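Purnham students train their gripper on a very full pile

PURNHAM, 11th July

The robotics club at Purnham College has reached the halfway point of its biggest project so far, and the members say the hardest part was to choose the household things, more than to build anything.

The project is called Donon. Its goal is to teach a robot arm to clear a mixed pile of everyday objects and put each one in the correct tub. The club will enter it in the Bjarnason Shield, a yearly competition for student teams. In the final, every team gets a pile it has never seen before and has 25 minutes to sort it.

Before the arm can do this, the students must show it how. They work with a hand-held gripper, pick things up one by one, and record each pick. The recordings are then checked and cleaned by a program the club wrote itself, with the name Nurkavex. The target for the end of the term is 600 good recordings.

Sessions are held after classes, and the members work in pairs. One person holds the gripper and the other keeps the log. After each session the pile is changed, so that the arm will not learn only one arrangement. 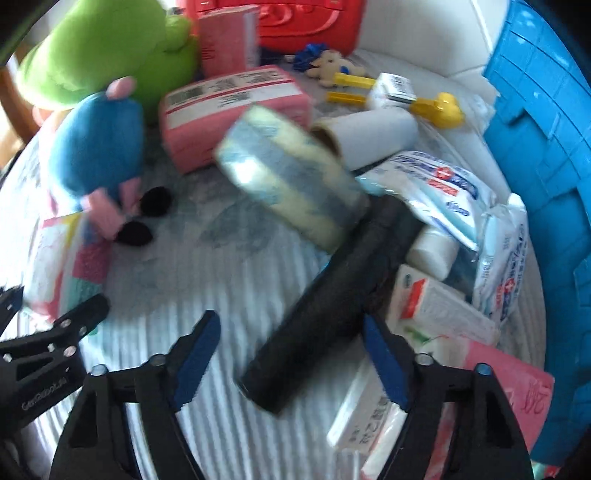
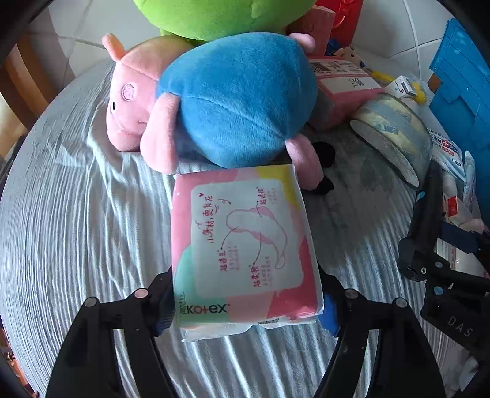 The rules of the Shield say very little about what will be in the pile, only that the objects must be things a family could have at home. For this reason the club asked all members to bring something from their own cupboards, and the collection grew quickly. Soft things are a special worry for the team. A plush toy like the blue one with pink feet changes its shape when it is squeezed, and a box does not. Packing tape is difficult in a different way, as the colour behind it shows through and the program can mistake its edge. Small packets are a favourite with the newer members, who find them easy to hold between the blue pads but not so easy to put down straight.

The club started the project in April with a much simpler plan. At first the members used only wooden blocks on a plain board. The arm learned these well, but in a practice round against another college it could not lift a single sock. After that evening the team voted to put the blocks away and begin again with real objects.

Not everything is going smoothly. Some early recordings had to be thrown out when the log and the files did not match, and the team lost two weeks of work. Now the log is read aloud at the end of each session and compared with the files before anyone goes home. It is slow, and the younger students complain a little, but no files have been lost in this way again.

To enter the final, a team must sort at least 80 per cent of the pile correctly in a trial round at its own school. The club will do its trial in the library hall, and students and parents are welcome to watch. There will be tea and a small cake stall to help pay for the bus.

New members can still join, and no experience with programming is needed. Please leave your name at the library desk. Donations of clean household items are also accepted there, but please, no glass.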